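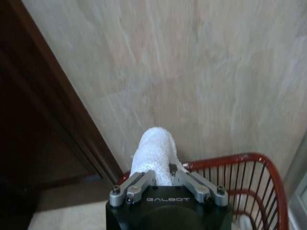 Section 6: Registering and Placing Absentee Bids

Use this section if you want to bid in a Rimcombe Auctions sale of rare books and manuscripts without attending in person. Absentee bids are placed through Garent, our online bidding system. Live bidding by telephone is covered in Section 7.

Before you start

You will need:
A Garent account with a confirmed email address
A government-issued photo ID
A credit card or a bank reference letter
The lot numbers as printed in the catalog

First-time bidders should allow two business days for approval. Requests sent on the morning of a sale may not be approved in time.

Registering for a sale

1. Sign in to Garent and open Upcoming Sales.
2. Select the sale and click Register to Bid.
3. Upload your ID. Both sides are required if the address is on the back.
4. Enter your card details, or attach the bank letter as a PDF.
5. Read the Conditions of Sale and check the box at the bottom.
6. Click Submit. Your status changes to Pending and then, once approved, to a paddle number.

Note: The paddle number is good for one sale only. If you were approved for the November sale, you still have to register again for this one, but your ID stays on file.

Placing an absentee bid

1. Open the lot page and click Leave a Bid.
2. Type your maximum in whole dollars. Do not include the buyer's premium or sales tax.
3. Check the lot title against your catalog. Some manuscripts are offered in parts under neighboring numbers.
4. Click Review, then Confirm.
5. Print or save the confirmation page.

Bids rise in steps of $50 up to $2,000. Above that, the steps are set by the auctioneer. A maximum that falls between steps is rounded down to the nearest one.

We bid for you at the lowest price the reserve and other bids allow. If two absentee bids are the same, the one received first takes priority.

Caution: A confirmed bid is binding. You can lower or cancel it in Garent until the sale opens – after that, the page is locked and bids can't be withdrawn.

Condition reports

Catalog notes do not list every repair, stain, or missing leaf. To ask for a report, click Request Report on the lot page or write to Saoirse Quinlan in the book department. Bindings from the Macedo collection have their own reports, prepared by Jussara Macedo, and these are already attached to the lot pages.

After the sale

Results are posted in Garent under My Bids. Successful bidders receive an invoice by email. Lots can be collected from the Clarnden office once payment has cleared, or shipped at the buyer's expense. Bring your invoice and the same ID you registered with.

Section revised Jun 4, 2026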